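Investors > Shareholder Services > Dividend Reinvestment FAQ

Print this page | E-mail this page

Dividend Reinvestment Plan: questions from shareholders

These answers are for holders of ordinary shares in Tridier. They were prepared by Bautista Orellana of the shareholder desk and they do not replace the plan rules.

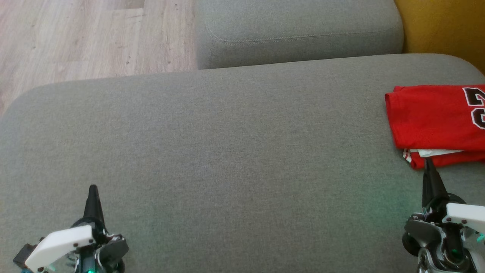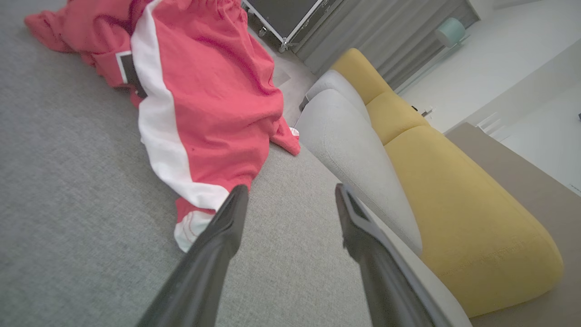
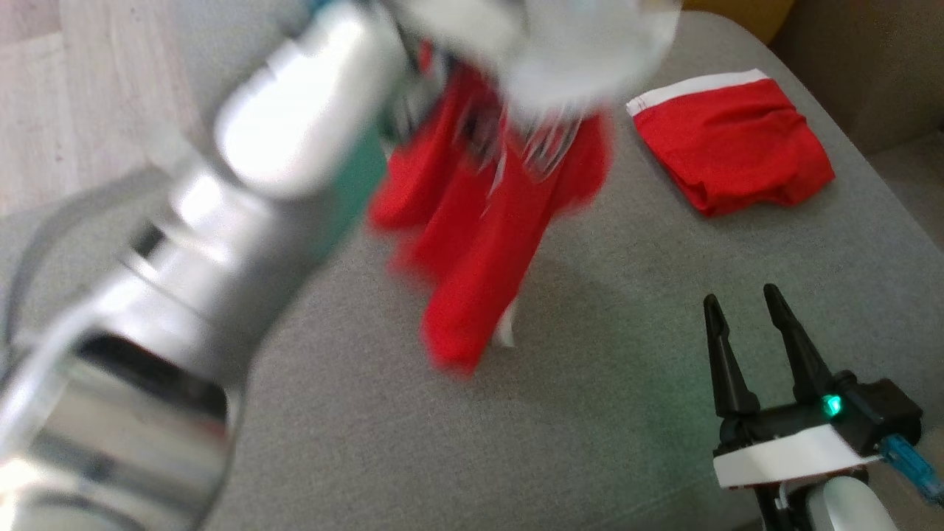
What is the plan?

The plan lets you receive your dividend in new Tridier shares in place of cash. You do not pay brokerage on these shares. You can join with all of your holding or with a part of it.

Who can join?

Any shareholder with at least 300 ordinary shares on the record date. If your shares are held by a nominee, please ask the nominee first, as not every nominee accepts the plan.

How is the price of the new shares decided?

We take the average closing price over the six trading days which follow the record date. At the last dividend this price was 309 pence. There is no discount at present. The board may introduce one, and in this case it will be announced together with the results.

Can you show me a calculation?

Suppose your net dividend is 1432 pounds and the price is 309 pence. You divide the first by the second and you receive 463 new shares. The small amount which remains, 1.33 pounds, is carried to your next dividend. We do not pay interest on it.

I hold Nimri preference shares. Are they included?

No. Nimri preference shares came to our register after the merger with Nokico, and their dividend is always paid in cash. Former Nokico ordinary shares were exchanged for Tridier shares and they are included.

When must I send my form?

It must reach the registrar, Nito, before 5 pm on the record date. For the interim dividend the record date normally falls in December. A form which comes later will be used for the next dividend.

Do I pay tax on the new shares?

In many countries the shares are treated as income, in the same way as cash. We are not able to give personal tax advice.

How do I leave the plan?

Write to Nito or change your choice in the online account. The shares you already received stay in your name. If you sell your whole holding, you leave the plan automatically, and any amount carried forward is paid to your bank.

Related items
Dividend history
Plan rules and joining form
Change your bank details
Nokico merger: notes for former shareholders
Interim results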